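The long way round to a good marmalade

13/09/2019

My grandmother kept her marmalade in the cupboard under the stairs, behind the hoover, and for years I believed that was simply where marmalade lived. She made it every winter in a pan big enough to bath a baby in, and the whole house smelt of oranges for days.

I came to it late myself, having moved to Clomel with one decent saucepan and a good deal of misplaced confidence. My first batch never set at all. We poured it over ice cream until October and called it sauce, and very nice it was too - though I wouldn't have said so at the time!
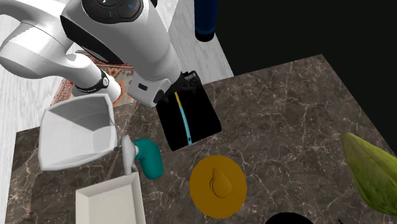
What I had got wrong, of course, was the patience. The peel wants a good 2 hours of gentle simmering before the sugar goes anywhere near it, and if you hurry that part it stays tough however long you boil it afterwards. I cut mine thick, as she did, and leave the pips tied up in a bit of muslin overnight.

The village show at Pivell has a marmalade class these days, and last time there were about 60 jars on the trestles, some dark as treacle and some so pale you could have read the paper through them. Mine came nowhere (too much peel, according to the card) but I ate the rest of the jar on toast that week, standing up at the kitchen window with the radio on, and thought it tasted very nearly like hers.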